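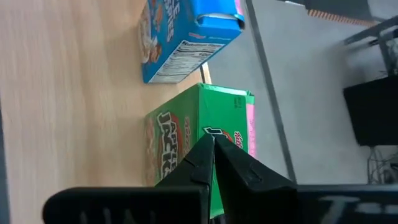

Checking a kitchen scale that has started to disagree with itself

October 11, 2025

The Poltik scale has been on the counter for long enough that the printing on the tare button is gone. Its capacity is 2000 grams, its display resolution is one gram, and until this fall I had never checked it against anything. I bake from weights, I divide bulk bags by weight, and I keep a log of what dry goods cost per gram, so an undetected error would have gone into a lot of places.

What started this was a batch of rice. I weighed the same covered jar on two evenings and got readings that differed by three grams. Three grams of rice is nothing. Three grams on a sealed jar is a measurement problem, and I wanted to know which kind.

What I had to work with

The reference is a single 200 gram calibration weight, bought at Hajdu, the restaurant supply store on the far side of the river. It came in a plastic case with a foam insert and a slip of paper stating the tolerance class. The tolerance is far smaller than the resolution of any scale in my kitchen, so for this purpose I treat the weight as exact.

The second scale is a Kanis, a small one with a glass top. It belongs in the coffee cabinet and reads to a tenth of a gram, but it goes into overload well before the Poltik does. I used it as a comparison at the low end only.

Everything else was improvised: water in a straight-sided container, unopened packages from the pantry, and a stack of identical ceramic tiles left over from the bathroom.

Warm-up

A strain gauge scale measures the bending of a small metal beam by way of a change in electrical resistance. Resistance also changes with temperature. Better scales compensate for this, cheaper ones compensate partly, and all of them settle down a little after being switched on.

I turned the Poltik on, zeroed it at once, and placed the weight. It read 200. I left the weight where it was. After a few minutes the display had moved up by one gram and it stayed there. When I took the weight off, the display did not return to zero but to one. So the zero had moved, and the span had not. Zeroing again cleared it.

The practical rule is to switch the scale on, leave it alone while getting the bowls out, and tare after that. The Poltik shuts itself off when left idle, so a light tap on the platform is needed now and then to keep it awake. I have not found a way to disable the timer.

Repeatability

Repeatability comes before accuracy. If the same object gives different readings in the same position, there is no point in asking what the correct one is.

I placed and removed the weight in the center of the platform, waiting each time for the display to stop. The reading was the same on every placement. I then did the same with a heavier load, a jar of flour, and got two neighboring values in no particular order. One gram of flicker on a one gram display is what you expect when the true value sits near a rounding boundary. I added a paper clip to the jar and the flicker stopped, which supports that explanation.

Corner load

The corner test is where the Poltik did badly. A scale should give the same reading wherever the load sits on the platform. I put the jar of flour on the center, then on each corner in turn. Three corners agreed with the center. The left rear corner read low by three grams.

That is the same amount as the disagreement over the rice. The rice jar is narrow and I had probably put it down off center on one of the evenings. I can't prove it after the fact, but I stopped looking for another cause.

I took the platform off, which on this model means lifting it straight up against four rubber pegs. One of the feet on the underside had a crust of dried dough around it, and part of the crust was touching the housing. Any contact between the platform and the fixed part of the scale gives the load a second path to the counter, and the beam does not see whatever goes down that path. I scraped the foot clean with a toothpick, wiped it with a damp cloth, let it dry, and repeated the corner test. The left rear corner then read low by one gram.

I would call that adequate. A scale with a single beam under a wide platform is never going to be perfect at the edges, and the fix is to put things in the middle.

Linearity without a set of weights

A single reference weight tells you about one point. The method for the rest of the range is substitution. Put the known weight on, note the reading, remove it, and build up an unknown load until it gives the same reading. The unknown load is now equal to the known one, within the resolution. Put both on together and the sum should be double. Continue in steps.

I used the tiles as the unknown load, with rice in a cup as trim. It is slow. Rounding errors also add up at each step, so I checked intermediate loads against the Kanis for as long as the Kanis would go.

The two scales agreed at every step in the range they share. Past that point the Poltik stayed on a straight line until the load reached 800 grams, and from there to the top of its range it read progressively low. The worst case, near capacity, was two grams.

For bread this does not matter. My dough is mixed in a steel bowl that uses up a large part of the range before any flour goes in, and the tare function subtracts the bowl but does not move the load back to the linear region. The error on the flour is a fraction of a percent. The oven is less certain than that.

For salt and yeast it matters more, though for a different reason. One gram of resolution on a few grams of yeast is a poor measurement on any scale. Those go on the Kanis now, in a small dish.

The surface underneath

I moved the scale around the kitchen to see how much the surface contributed. The stone counter and the table gave identical readings. A folded dish towel under the scale gave readings that wandered and never quite settled. A cutting board with a slight rock in it was nearly as bad.

Air movement is worth a mention. The Kanis reacts to the range hood when it is on high. The Poltik does not.

Batteries

I ran the center load test with the old batteries and again with new ones and saw no difference. Many people report erratic readings on low batteries, and I don't doubt them. Mine shows a battery symbol well before that stage.

Effect on the log

The price log has over 800 lines, most of them entered from the printed net weight on the package and not from the scale. Those lines are unaffected. The ones that came from the scale are the bulk purchases, chiefly beans, oats and nuts from the bins at Ullow. I considered applying a correction and decided against it. The error depended on where the bag sat on the platform, and I have no record of that. A flag in the last column marks every weighed entry made before the cleaning, and I have left the numbers as they were.

Going forward the procedure is short. The calibration weight lives in the drawer under the scale. Before any long session I warm the scale up, tare it, and place the weight in the center. If it reads 200 I continue. If it doesn't, I lift the platform and look for dough.

I still have not tried the hidden calibration mode. The Poltik manual refers to it in one line and does not say how to get into it. If anyone has the button sequence I would like to see it, although the mode apparently requires a full-capacity reference weight and I don't own one.

Older post | Newer post | Archive | Kitchen | Measurement | About

3 comments

breadbin_west
On my Poltik (the older one with the round platform) you hold the unit button while switching on and it shows a raw count. Pressing tare from there asks for the weight. Write down the raw count first. I didn't.

flatground
Did you try the corner test with the scale turned around on the counter? If the low corner stays with the scale it's the platform, if it stays with the counter it's a level problem.

Author reply
It stays with the scale. I turned it both ways before taking the platform off and left that out of the post. Thanks for the button sequence above. Mine beeps and shows a row of dashes, so it may be a different board.

Contact | Copyright 2025, all text by the author | Back to top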